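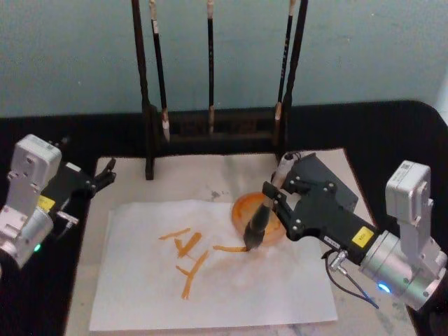
Week 2: Ink, Brush and Paper

Overview

This unit considers the materials of East Asian calligraphy and ink painting, with attention to how each behaves in use and how each ages in a collection. Students should read these notes before the Week 2 seminar. Technical vocabulary introduced in bold type in the printed reader is assessable.

Ink

Traditional ink is made from soot bound with animal glue, moulded into sticks and dried slowly. The soot may come from burnt pine or from lamp oil. Pine soot tends towards a cooler, matte black; oil soot is finer and generally warmer in tone, with a slight sheen. The stick is ground with water on an inkstone, and the calligrapher controls density by the length of grinding and the quantity of water.

Coloured inks have a separate history. Cinnabar, a mercury sulphide, was used for seals, for editorial marks and for correcting students' work. Modern red and orange inks sold for practice are usually made with synthetic pigments and should not be assumed to share its permanence or its toxicity. The Marinho study set contains samples of both, and gloves are to be worn when handling the older material.

Brush

A brush consists of a handle, commonly bamboo, and a tuft of animal hair. Goat hair is soft and holds a large volume of ink. Weasel hair is springier and returns to a point more readily. Mixed brushes place a stiff core inside a softer outer layer. After washing, brushes are hung with the tip down so that water drains away from the glue at the base of the tuft — a common point of failure in neglected examples.

The brush is conventionally held close to vertical. This allows the tip to travel through the centre of the stroke, and the width of the line then depends on downward pressure. When the handle is tilted, the tip runs along one edge and the opposite edge may appear ragged or dry.

Paper and felt

Xuan paper is made principally from the bark of the blue sandalwood tree, with rice straw added in varying proportions. Unsized sheets absorb ink at once and record every hesitation. Sheets sized with alum and glue resist absorption and suit fine detail, although alum contributes to acidity and eventual brittleness.

A felt mat beneath the sheet takes up excess moisture and prevents the wet paper from adhering to the table.

Preparation for the seminar

1. Read the Gririk chapter on soot and binders, and the Dratach catalogue essay on sized papers.

2. Write a response of 800 words comparing any two papers in the study set. Responses are to be lodged through the Gitirex portal by 5 pm on Thursday, March 10, 2022.

3. Bring a pencil. Pens are not permitted in the study room.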